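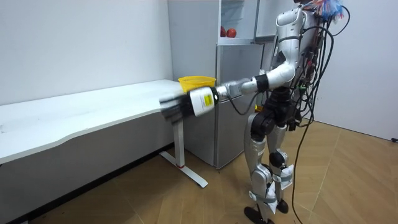 Ojārs Krūmiņa 写道：

> 各位好，
>
> 开放日的通知我看到了，有几个问题想在去之前问清楚，估计名单上别人也想知道，就直接发到大列表了。
>
> 第一，这次看的是整套流程，还是只看手臂？去年在 Laskowska 那场，人形机器人从头到尾没有挪过脚，讲解的人一直在放幻灯片。如果还是那样，我就不带学生来了，路上单程要两个多小时。
>
> 第二，机器人是自己在做，还是后面有人遥控？我对遥控没有意见，但希望讲解时说明白。去年问了三个人，得到三种答案。
>
> 第三，能不能站近一点看手？我们做的是夹具，最关心手指碰到软的东西以后怎么收。隔着玻璃看不出什么。
>
> 第四，供电和数据是走线还是走电池？如果走线，线怎么处理？我们自己的台子上线缠脚的问题一直没有解决，想看看你们的办法。
>
> 另外通知里写的地址和地图上的对不上，请再发一次。
>
> Ojārs

Ojārs，各位，

回信晚了几天，上周一直在搬台子。下面按顺序答，最后附上开放日当天的安排。已经看过通知的可以直接跳到后半部分，有两处和通知不一样，以这封信为准。

关于第一个问题。这次演示的主体是 Plosard 的厨房台面任务，机器人站在长桌旁边，右臂伸到桌面上方，在黄色篮子附近取放东西。腿会动，但动得不多：每一轮开始前它要从待机位走到桌边，站定，做完以后再退回去。中间手在工作的时候，脚原则上不移动，只做重心调整。所以如果有人是专门来看行走的，会失望，这一点我先说清楚。行走那一组目前在换踝部的件，赶不上这次。

幻灯片有，一共十页，只在开场讲一次，后面不再放。

关于第二个问题。两种都有，分开演示。上午两轮是遥控，操作员坐在隔壁房间，门开着，大家可以过去看他怎么操作。下午两轮是自主执行，由训练好的策略直接给动作，操作员手里只有急停。每一轮开始前，讲解人会先报一遍当前是哪种方式，墙上也会贴纸。去年 Laskowska 那场不是我们办的，不过当时的混乱我也在场，理解你的意思。

自主执行的成功率也一并说一下，免得到时候有人问了现场答不上来。六月份的内部测试里，抓苹果放进篮子这一项，连续做了200次，失败的多数是最后松手太早，苹果磕在篮子边上滚出去。原始记录打印了一份放在签到处，可以翻，不能带走。换成表面软的东西，比如面包，成绩差很多，现在还没有整理成能给人看的表。开放日当天用苹果，有时间再试一轮面包，试的时候按失败来预期。

关于第三个问题。可以站近，但要分批。地上会贴一条黄线，机器人通电时所有人站在线外。每轮结束断电以后，每批四个人可以走到桌边看手，可以问，可以拍照，请不要掰手指。指关节的传动是 Skinmont 供的，他们那边来一位工程师，手指怎么收、力怎么给，问他比问我合适。他只在下午，四点以前走。你们做夹具的如果想多聊，我可以提前跟他说一声，把你们排在下午第一批。请回信告诉我几个人。

手在快速动作时肉眼看不太清楚，前面几位来看过的朋友都提过这个意见。下午第二轮我们会把速度降下来再做一遍，动作顺序完全相同，想看手指接触过程的请等这一轮。

关于第四个问题。走线。供电和数据都从背后下来，黑色的一束沿着背和侧面垂到胯部，再从地上拉到控制柜。电池我们试过，重心往后移，站得不稳，每次换电又要重新标定，最后还是回到走线。

线缠脚的问题我们也没有彻底解决，目前的做法如下，供参考：

背上的线束在肩胛和腰部各绑一道，中间留出余量，弯腰时不会扯到接头。余量留多少是一点一点试出来的，留多了会甩到手臂内侧。

前臂那根细线单独走，不和主线束绑在一起，让它自己垂着。以前绑在一起，肘部一弯就拉主线束，接头松过两回。

地上那一段不固定，每轮之前由一个人理顺，放在机器人身体的后侧。走动的时候这个人跟着收放。土办法，但是管用。我们也装过顶上的滑轨，吊着走，噪声大，滑车还会卡，后来拆了。

小腿下部有缠裹，这个以前有人问过。磨损以后随时换，没有别的讲究。

你们那边如果有更好的理线办法，请发到列表里，我这边愿意照着试。

地址的问题是我的错。通知里写的是旧门牌。正确的是 Morbridge 东区老纺织楼，二层，从北门进。这栋楼是1981年盖的，电梯很小，轮椅可以进，大件设备不行。带样品来的请提前告诉我，我安排人从货梯口接。地图上现在标的是南门，南门平时锁着，不要在那里等。

当天安排（2022年7月）：

上午九点半开门签到。十点开场讲解，15分钟。随后第一轮遥控演示，休息，第二轮遥控演示。每轮之间要检查接头温度和手腕模块的螺丝，请给我们一点时间，不要催操作员。

十二点到一点半房间关闭，机器人断电。楼下有食堂，可以刷卡，也收现金。二层走廊有饮水机，演示房间里的小冰箱和上面架子上的苹果是任务用的，请不要拿，上个月有人来参观，吃掉过一个，当天下午我们只好出去现买。

一点半开始第一轮自主演示，之后断电，分批近看。三点第二轮，慢速。慢速结束后如果机器人状态正常，加一轮面包。四点半散场。

上次的通知写的是下午两点开始，现在提前了半小时，就是为了给慢速那一轮留出空来。另一处改动是取消了原定的晚间座谈，楼里那天晚上要停电检修。想座谈的，我们改在线上，时间另行通知。

报名情况：到昨天晚上已经有97人登记，房间一次站不下，所以上午和下午分开发号。已经登记的会收到一封单独的邮件，里面写着是上午还是下午，要换的请自己找人对调，对调好了把两个人的名字一起发给我，只发一个名字我没法处理。没有登记的暂时排在候补里。Ojārs 你和学生都算下午，名额留着，人数确定以后告诉我。

几件零碎的事：

鞋。房间是浅色木纹地板，去年被细跟和石子划过，房东有意见。请穿平底鞋，雨天门口有鞋套。

拍照和录像都可以，不要用闪光灯。闪光会影响相机识别，自主那两轮尤其明显，六月试过一次，手停在篮子上方不动了，只能重来。三脚架请放在黄线外靠墙的位置，不要压地上的线。

孩子可以来，十二岁以下要有大人牵着。急停在操作员手边和门口各有一个，门口那个红色的，请看好孩子不要去按。按了以后要重新上电、重新标定，一轮就没有了。

噪声不大，不需要耳塞。关节上电时会响一下，属于正常情况。

停车位很少，建议坐公交到老纺织楼站，下车往回走，过一个路口就到北门。自己开车的请停在河边的公共停车场，走过来也不远。

有两个问题我现在答不了，先记在这里。一个是有人私下问到的，策略训练用的示范数据能不能公开，这要等 Plosard 那边几家单位谈完，我没有时间表。另一个是桌子高度的问题，有人认为现在的桌面对这个手臂来说偏低，伸手的时候肩膀负担大。我同意可能有影响，但换高度意味着之前的数据要重新采一部分，目前没有换的计划。手头有相关测试结果的，请发给我看看。

大件的问题请直接回到列表，换号、接样品这类请单独写给我，不要回复全部。上次有人换号回复了全部，后面跟了二十几封。

周
Morbridge 操作组

> 补一句，学生里有一个对金属过敏，近看时需不需要戴你们的手套？如果要戴，请告诉我是什么材质。
>
> Ojārs

这一条差点漏掉。近看不要求戴手套，不碰机器人就行。想摸样件的，签到处旁边会放一只拆下来的旧手，没有通电，手套备的是丁腈的，不放心可以带自己的。

周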